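Opportunities > Get Involved > Reuse Sewing Circle

Come and Sew With Us This Winter

We are looking for up to 30 people to join the Hirlow Reuse Sewing Circle, and we would be so happy if you were one of them! You don't need to be good at sewing. You don't even need to own a needle. Some of our most faithful members came in unable to thread a machine, and they now make the produce bags and tote liners we give away at the Howlader Street market every December.

What you would be doing

We meet for 2 hours at a time, over 7 evenings, in the long room above Cerkell Yarns (the stairs are steep, but there is a lift at the back if you ring the bell). Each evening has its own small project, starting with a drawstring bag and working up to a lined shopping tote with proper handles. Benedikt Reinholz teaches the machine work and Sunil Pramanik looks after hand stitching, and both of them are patient people who have unpicked a great many crooked seams, including plenty of their own.

In return, we ask you to finish at least one bag for the market table and to fill in a short form about what you enjoyed and what you found hard. Between us we hope to have 300 bags ready to give away, so every one helps, wobbly hems and all.

Who can join

Anyone aged 16 or over who lives in or near Hirlow. Couples, neighbors, and grandparents with grown grandchildren are all very welcome to sign up together.

What to bring

- Small scissors, if you have a pair you like. We have spares.
- Any clean fabric you no longer want, such as old curtains, shirts, or pillowcases.
- Sheer mesh and plastic bags, which we use for produce bags and for stuffing.

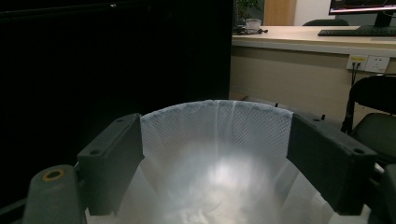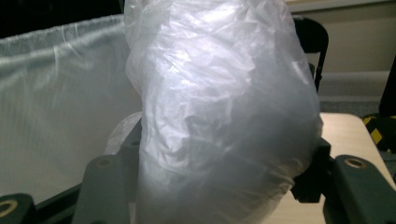

- A snack to share, if you feel like it. Tea and coffee are on us.

How to apply

Drop a note in the Clikach box at the yarn shop counter by 6th October with your name, a phone number, and a line or two about why you'd like to come. There is no fee. If the evenings fill up we keep a waiting list, and places do open up, so please put your name down anyway.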